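Stop reporting one success rate

August 2020

Quick one, because I've had this argument three times now and I'd like to be able to send people a link.

The argument goes: we trained a policy on the tabletop set, it gets 43 percent on the held-out tasks, the old one got less, therefore the method works. Vesna Todorova said more or less this in our reading group and I said no, and then everybody had to leave for lunch. So.

My problem isn't with the number. It's with what got folded into it. A "task" in the Gwilliam set is a sentence plus a table. Put the pen in the cup. Move the pear next to the pepper. Fine. But those two have nearly nothing in common as physical problems. A pen lying flat is a couple of millimeters of clearance and a grasp that has to line up across the barrel. Then a reorientation, then an insertion into a narrow opening. Four places to fail, at least. Pushing a pear sideways has one, maybe. Average them and you get a number that describes neither.

And the averaging hides the thing I care about most, namely where it broke. Did the gripper miss the pen? Did it get the pen and then knock the cup over? Did it go for the wrong object alltogether? Those are three different papers. One is a depth problem, one is a planning problem, one is language. You can't tell them apart from a 0.
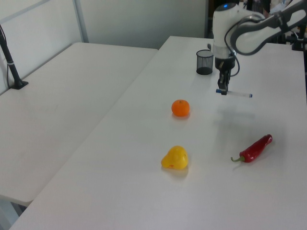
Fingers just above the pen, mesh cup to the left of the wrist. Scored by success rate alone, a grasp missed from here is the same 0 as going for the pear.

Ihor Maksymiv's answer is that stage scoring is subjective. Someone has to decide what counts as "reached" and what counts as "grasped", and two people will decide differently. True! He's right, we tried it. Trinh Quan and I went through the same batch of rollouts seperately and disagreed on 19 of them. Mostly "grasped" (does it count if the pen lifts at one end only? I said yes, she said no, she's probably right).

But look at what that disagreement bought us. We had to write down what a grasp is. We hadn't. The whole Skotanow evaluation had been running without anyone writing it down, 3695 episodes, and the binary score looked clean only because the mess was upstream of it. Somebody still pressed a key for success or failure each time. That's a judgment too, just one that doesn't leave a trace.

The other objection, from Hưng Đặng, is cost. Annotating stages takes longer. Sure. So don't do all of it. Pick a subset, score it properly, publish the breakdown next to the headline number. We used 7 tasks. Took an afternoon, plus another hour of arguing re: the pen.

What came out, for the record: reaching was basically solved. The policy went to the right object most of the time, even with toy fruit and a real pen and whatever else on the same table. Grasping was bad for thin things and ok for round things. Insertion was awful. The "improvement" over the old policy was almost entirely in reaching. Which is nice, but it's not what the abstract says, the abstract says manipulation.

I don't think anyone was being dishonest there btw. If you only look at one number you write about one number.

Sơn Âu wants this to be a formal proposal with a template and a shared spreadsheet and so on. Maybe in September. For now I'd settle for a table in the appendix with a row per stage and a sentence under it defining each one. If your definition of "grasped" is bad, fine, at least then I can complain about it by email.

Comments are open, be nice, I'm on the Erkach rig the rest of the week and will be slow to answer.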